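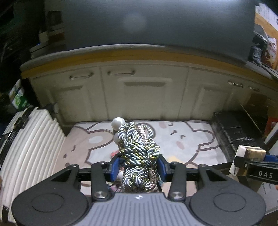
Photo: Ulard Storage Notes

Sorting small accessories before packing

Corded necklaces and fabric pouches take up little room in a suitcase but cause most of the delay when it is unpacked. The February sorting session covered both, working on a padded mat on the floor with the case standing beside it.

Twisted cord is the slower material. Thick strands in gray, white, black and metallic gold hold a bend once they have been pressed, and a thinner beaded strand threaded among them will catch on any open knot. Lift the bundle as one piece and work the beaded strand free first, starting from whichever end is visible. Pearl beads should be kept clear of zippers and buckles. Coil the cord loosely and tie it at two points with cotton tape. The Petrenko flat tray takes one coil per compartment; the deeper Riltero box takes two, with tissue between them.

Satin brocade needs different handling. The weave shows creases readily, and floats on the face of the cloth snag on rough edges. Padded pouches are packed last, on top of folded clothing, with nothing hard against the patterned side. Empty pouches can be laid flat between two sheets of acid-free paper.

Labels go on the container and never on the fabric. The Dirkasov list format has 4 columns: item, material, container, location. Entries are made at the time of packing.

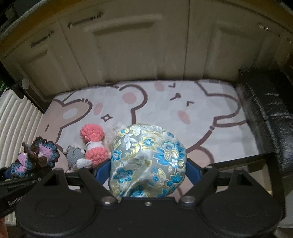
Can a creased brocade pouch be ironed?
Use a cool iron on the reverse side with a dry pressing cloth, and test a hidden corner first. If the padding can't be removed, leave the iron out of it and let the pouch rest overnight under a folded towel.

Container sizes for the next session are on the Ulard supply sheet, item 3622.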